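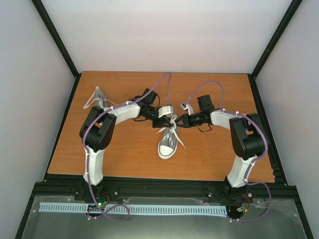 Two-arm cell at Tiltora: both grippers at the lace knot of a grey canvas shoe.

Tiltora open day: frequently asked questions

When can I see the lacing cell?
Demonstrations start on the hour from 10 am. Each lasts 28 minutes, including questions.

Where is it?
Room 402, Hekville building. Use the lift by the main entrance.

Do I need to book?
Yes. Places are limited to 100 for the day. Bring the confirmation email.

Why laces?
A lace changes shape whenever it is touched, so a fixed path is of little use. Both arms must also work close together on a small area.

Are the arms identical?
They are of similar construction, mounted on the same beam and set up in a roughly mirrored pose.

Can I bring my own shoe?
No. The cell is set up for the canvas pair on the table.

May I reach into the enclosure?
No. Visitors stay behind the floor line while the arms are powered.

Is there anything else on that floor?
The Cerkis sorting bench is three doors along and runs until 4 pm.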